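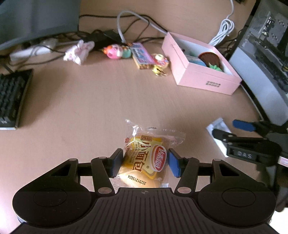 Bread roll in clear wrap, held between the finger pads. Nuvau bench.

Pad care and pivot inspection on the Nuvau hand-held grippers

14 comments | 7 shares

HTessier
The Irnamard tooling office is revising the upkeep sheet for the two-finger grippers on the Nuvau bench. The current sheet (2522) was written for the earlier pads and no longer matches the work. Members who maintain the same pattern of gripper are invited to comment on the draft before it is adopted.

The draft reads as follows. Pads are wiped with a dry lint-free cloth at the start of each shift. Pivot pins are inspected every 7 days for side play. Pads are replaced after 14 days of regular use or at the first sign of a lifted edge. Both grippers of a pair are serviced together, even if only one has been reported.

Grip is checked on wrapped goods before any session begins. Thin film over a soft item shows a dirty pad sooner than a rigid block does.
Huguette Tessier, Tooling Office

gilbert_bench
I support most of the draft but must object to the dry cloth. Bakery wrap and printed film leave a residue that a dry cloth only moves from one side of the pad to the other. We dampen the cloth with isopropyl alcohol, wipe along the texture, and allow the pad to dry in the open position before use.

I would also ask for a limit by number of closings. A pad on a quiet bench and a pad on a busy one do not age alike, and a limit in days treats them as though they did.

pinandlink
Alcohol is acceptable on some pad compounds and harmful on others. Our first set hardened within a month, and we had followed the advice given above. Unless the supplier confirms the compound in writing, the sheet should state water and mild soap.

gilbert_bench
The hardening may equally have come from storage. Were the fingers left closed overnight?

pinandlink
They were, on the left unit. The right unit was stored open and hardened as well.

HTessier
Both remarks are noted. The compound question has been sent to the supplier and the line on cleaning will remain open until there is a reply. On closings, the office is prepared to accept a limit of up to 300 between grip checks, with the replacement interval unchanged.

The second part of the draft concerns soft packs. These call for separate attention, as the pads must bear evenly on sides that give way under light pressure.
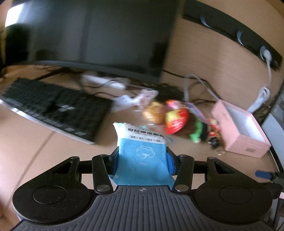
Gresside, October

The stretch wet cotton pack is the soft item now used for the grip check. It is taken upright, near the middle of its height, and closed on slowly. The operator watches whether the pack turns between the fingers. If it turns, the pads are cleaned and the check is repeated. If it turns a second time, the pivots are examined before anything else is adjusted.

Dust on the black surfaces is to be removed with a soft brush, working away from the pivots. Compressed air is not permitted, since it drives particles into the joints.

northwing_tech
We have used compressed air at low pressure for two years without a fault. I would be sorry to see it forbidden outright. Could the sheet permit it for the ribbed plate only?

gilbert_bench
I agree with the office here. Once an air line is at the bench, it will be used on everything.

northwing_tech
That is a matter of supervision and does not belong in the sheet.

HTessier
The restriction will stand for the present revision. Sites with an established practice may apply to the office for an exception.

One further item concerns the finger check in the open position, which several sites have been omitting. The gripper is brought over the table with the fingers apart and level, facing the work.

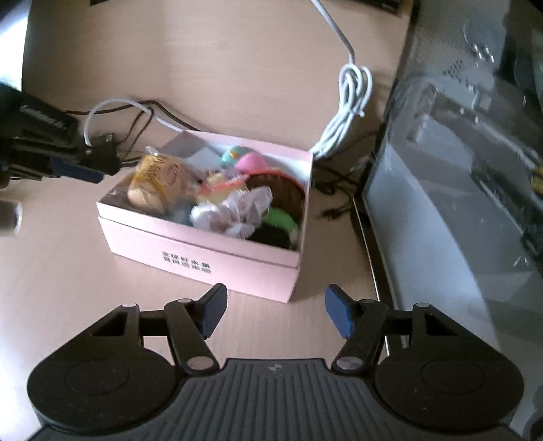
The operator looks along both fingertips and compares their height and angle. A fingertip that sits lower than its partner usually points to wear at the pin behind it, and the linkage on that side should be withdrawn for inspection. Adjusting the pad to hide the difference is not an accepted repair. The check is then repeated with the second gripper of the pair, and both results are entered on the same line of the log.

pinandlink
Is a feeler gauge required for this, or is the eye sufficient?

HTessier
The eye is sufficient at the bench. A gauge is used in the workshop after the linkage has been withdrawn.

gilbert_bench
Then I have no objection to that section. I maintain my position on the alcohol.

Share (7)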